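Ploltbridge site, Unit 4 — periodic inspection, electrical and fire
Form 468, October

1. Main distribution board
Door locks and closes flush. Circuit chart present but out of date: ways 9 and 10 are still marked as spare. Chart to be reprinted.
Result: pass with comment

2. RCD tests
All trip times within limits. Test button on the Tiltley panel stiff, second press needed.
Result: pass with comment

3. Fire extinguishers
CO2 unit by the loading door, tag 1587, pin and seal intact. Bracket loose at the lower fixing.
Result: refix bracket

4. Emergency lighting
Full duration test done. Fitting over the east stair went out early — battery pack to be replaced, Hafstein type or equal.
Result: fail

5. Escape routes
Clear at 10.40. Two pallets against the mesh fence narrow the walkway but leave the marked width.
Result: pass

6. Cables and flexible leads
Extension leads in the packing area tested and labelled. One lead, tag 524, has a split sheath near the plug. Withdrawn.
Result: fail, one item
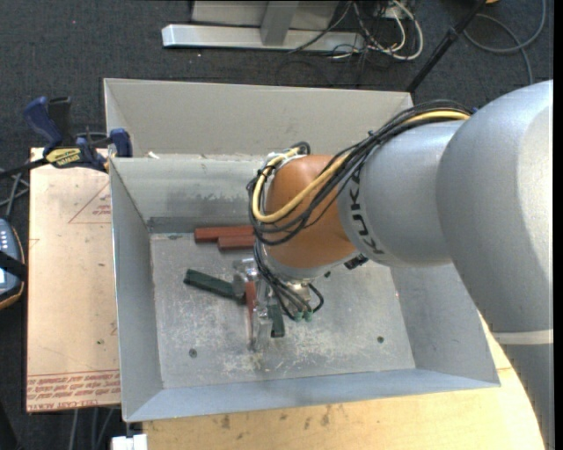

Black cable bundle and yellow cable along the arm, over the bin.

7. Signs and notices
First aid notice faded. Assembly point sign now faces the road.
Result: replace notice, turn sign

Items 3, 4 and 7 to be closed by Mamimik before the next visit.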